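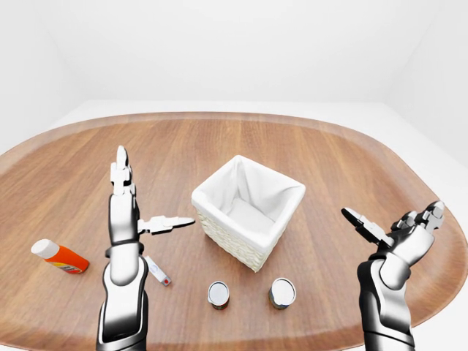 Weird voicemail from "payroll", anyone else?

skesow_mike
So my wife got a voicemail this morning from somebody saying she's in payroll at Zoltura (where my wife does work!) and that her direct deposit bounced. Callback number, extension 349, very polite. Then a text with a login link. She typed in her password before she called me over. She's changed it now, are we good?

hwonj
Not quite! Change it, yes, but also sign out every other session and look for new mail forwarding rules. They love hiding in there. And have her call the real payroll desk, using the number on her pay stub.

Gaillard_F
We had the same thing at my office in May. A coworker lost a whole paycheck, $2,396, because they switched her bank info that same afternoon.

oldmodem97
I think you're all overreacting. If she has the code app turned on, a password alone gets them nowhere.

hwonj
@oldmodem97 sorry, but no. Plenty of those fake pages ask for the code too and pass it right along. Did she type one in?

skesow_mike
Ugh. Yes, she did. Calling payroll now.

oldmodem97
OK, that's different, I take it back. Still wouldn't wipe the laptop over it though.

skesow_mike
Update: payroll had a bank change request pending in her name and they've canceled it. There was a forwarding rule too, deleted. IT wants the laptop tomorrow anyway.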